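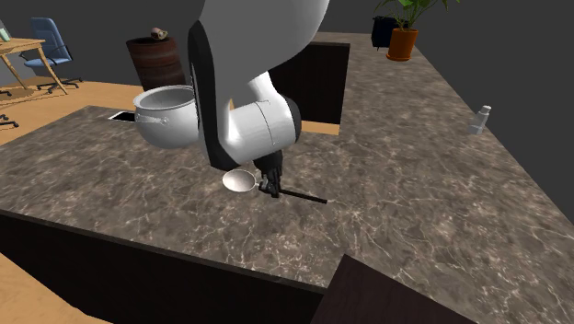
Asolley students take their simulated kitchen to the Hukska Challenge

2 May 2025 – For immediate release

The robotics club at Asolley College is delighted to announce that its team of 18 students has won a place in the final of the Hukska Challenge, a competition for young programmers who teach robot arms to manage everyday jobs in a simulated home.

The club has been hard at work since October on its kitchen entry, in which an arm has to pick up a ladle by its long handle and carry it over to a large round pot. It sounds like a small thing to those of us who make soup most weekends, but the students have run the task 722 times so far, and they are still arguing (very cheerfully) over the best angle for the wrist.

"I am so proud of them all," said club leader Chia-jung Poon. "Several had never written a line of code when they joined us – and now they stay behind to help the newer ones, and I have to send them home for their tea."

Entry costs were met by a £300 grant from Smits, a local firm which has supported the club for 3 years. The final will be held at the Wovotow Centre, and families and friends are warmly invited to come along and cheer.

For more information, please contact the Asolley College office.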